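CPU socket

A CPU socket is the part of a computer's main board that holds the processor and connects it to everything else. It is one of the most remarkable small pieces of hardware in the whole machine. A modern desktop or server socket may carry up to 3000 separate contacts in a space that fits in the palm of a hand, and every one of them has to line up!

Construction

The two best-known types are the pin grid array (PGA), where the pins are on the underside of the processor, and the land grid array (LGA), where springy contacts sit in the socket and press against flat pads on the chip. In both cases the processor can be lifted out and replaced without soldering, a wonderfully practical idea that has kept many older computers going.

A PGA socket usually has a small lever at the side. Raising it opens the contacts so that the chip drops in under its own weight. LGA sockets use a metal frame that holds the processor down firmly and evenly. Small notches or a marked corner show which way around the chip goes.

The heat spreader

Most desktop processors are topped with a metal lid called an integrated heat spreader. It protects the delicate silicon and passes heat on to the cooler, with a thin layer of thermal paste in between. Old paste dries out over the years, and cleaning it off to find the model number underneath is one of the small pleasures of working on vintage boards.

In collections

Sockets have become a favorite subject for hardware collectors. The Grokamberg computer collection, opened in July by Henrike Brandes and Helmut Strobel, has 12 boards on show, arranged by socket type. Seven of them can be handled by visitors, and the oldest is a lovely PGA board that still starts up. 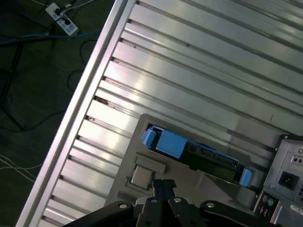 Recognizing a socket on an unfamiliar board is easier than it sounds, and great fun once the eye is trained. The best clue is a square area with a bracket around it, and if the processor is still installed, its silver heat spreader stands out at once. Nearby slots help too, especially when they have colored parts such as bright blue latches at the ends. Wiebke Baumgart's guide to the Grokamberg boards starts with the square and works outward from there.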